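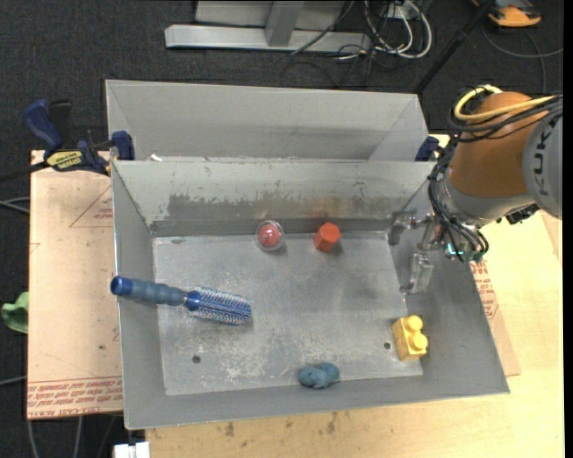
What happens to your old videos when a hosting site changes its country settings?

They stay up, but the defaults around them change. I found this out after Zivton moved its members onto regional versions of the site and put my account on a different one from the one I had signed up on.

I have 140 videos there, mostly short clips of my choir and some talks I recorded for Paloma Benavides. All of them still play and the old links still work. What changed was the language tag, the category names and the front page visitors see first. My clips had been tagged as English by default. After the move, anything without a tag was set to the region's main language, and that applied to 92 of mine.

The effect showed up in search. A talk that used to get a few views a week from outside the country got none for most of a month. I wrote to support and got a form reply. Then Kenji Mercado told me to look under Account, then Region, then Older Uploads. There is a box there that applies one language to everything posted before the switch. I ticked it and the tags were corrected overnight. Views came back slowly, though not to where they were.

A few things I would do differently:

- Set the language on each video at upload, even when the site fills it in for you.
- Save a copy of the titles and descriptions. The export tool stops at 1000 lines, so long descriptions may need two files.
- Check the comments. Mine were kept, but the sort order went back to newest first.

The region can be changed back once, in the same menu. I left mine alone. The local front page has more music on it than the old one did, and I have found two choirs there that I now follow.

Tamsin Fitzsimmons asked whether playlists carry over. Mine did, except one that included videos by other people. Three of those are now listed as unavailable in my region, and I haven't found a setting for that. I plan to move that playlist to Berkora when I get time, probably in August.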